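Sokol releases Jeta 4 with changes to lid and container handling

September 19, 2024

Sokol has released version 4 of Jeta, its perception and planning software for robots that handle household objects. The update went out to existing users this morning and replaces the version that shipped in July.

Most of the work in this release went into objects with moving parts. Earlier versions of Jeta treated a container and its lid as one solid shape, so a planner that had seen a bin closed would often lose track of it once the lid was up. Version 4 stores the body and the lid as two linked parts with a hinge line between them. It updates the hinge angle with each new camera view and passes that angle to the motion planner.

Sokol tested the change on a set of 104 tasks, most of them done at a plain table with a single object on it. Tasks include opening a lid, closing a lid, dropping a small item into a container and moving the container to another spot. The company said Jeta 4 finished 80 of the tasks without a restart.

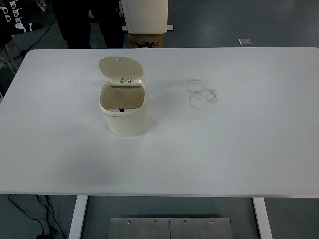 Pale objects on pale tables were a separate problem. The old segmentation step relied heavily on color contrast, and it sometimes merged a cream or white object with the surface under it. It could also mark a stain or a cup ring as a thin object and plan a path around it. The new version adds a height check before anything is passed to the planner. A mark with no height is kept in the map as part of the surface and is ignored for collision purposes.

Lid closing is still the weakest area. Of the tasks that failed, 21 were ones in which the lid had to be pushed down until a catch engaged. According to the release notes, the software can find a hinge reliably but has trouble judging from the camera alone whether a small latch has closed. Users with a force sensor at the wrist can turn on a second check that looks for a short rise in resistance at the end of the motion. The check is off by default.

The release also changes some of the tooling. Recorded runs can now be replayed in the viewer with the planner's chosen path drawn over the camera view, and two runs can be opened side by side. Log files from the July version will open in the new viewer, but the hinge data will be blank. Calibration files do not need to be redone.

Brernora, which builds the arm controller used by many Jeta users, has posted a matching driver. Sokol recommends installing the driver first and then updating Jeta, as the older driver rejects the new joint limits format and stops with an error.

A team at Sokol's office in Sarnano is working on drawers and sliding covers for a later release. The company has not given a date. Jeta 4 is available from the customer download page, and current licenses cover the update at no added cost.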